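3.2 Table setting and how long people stay

Diners in the Pledport sample stayed longer when the table was kept sparse. We went through 300 sittings at two lunch rooms, Prellitz and Beaulieu, all in August. Same menu, same prices. Staff at Prellitz cleared side dishes early; at Beaulieu they were left out until the bill. Median stay 70 minutes at the first, shorter at the second – see Table 2 for the spread. Takács found much the same with evening guests, though his rooms were bigger and louder. 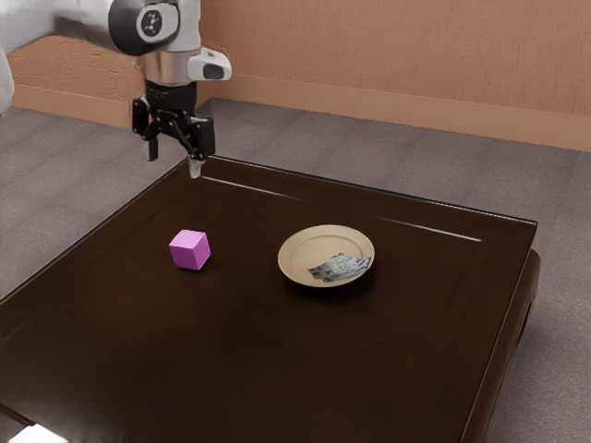 Figure 3. Rendered view of a sparse table: one plate with a crumpled piece of thin material in it, one cube, dark brown top.

Wall color was not controlled for. Should have been. Voicu argues that warm walls alone slow people down, and we can't rule that out from teh present data. Noise was logged by hand at Beaulieu only, so it is left out of the model. Party size matters more than either – over half of the long stays were groups of 3 or more, and groups tend to order coffee. Coffee orders are treated seperately in 3.3.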